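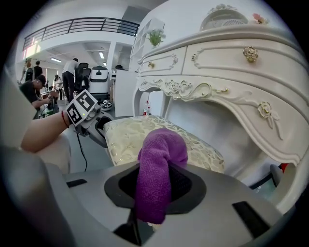

Keep the fancy furniture. Seriously. Everyone in Bralesau seems to be selling their grandmother's vanity and buying a flat white box from Lammers, 230 for the box, handles extra, and I think it's a mistake.

A white dresser with carved roses and little gold knobs is a pain to dust, yes. Scrolls, leaves, all of it. Old toothbrush, nine minutes, done. I've timed it. What you get back is a place to sit down. That's the part people forget. Nobody pulls up a stool to a flat box. Put a brocade stool in front of a curvy dresser and somebody will sit there and fold things, or just stare for a bit before work.

And it doesn't have to be a museum. Put a fan on top. A fake flower, a small plant. Knitted stuff goes in the wide drawer, bunched up if your in a rush, it's knitwear, it'll live. The small drawer is for the 3 things you lose every morning.

My neighbors in Iltport say carved legs make a room look crowded. Maybe. Their rooms look like a dentist's to me. I had one of those plain chests for around 18 months, a Flakberg, and I couldnt tell you now what the front of it looked like.

Dust the roses. Or don't, they look fine a little dusty too. Just stop putting them out on the curb.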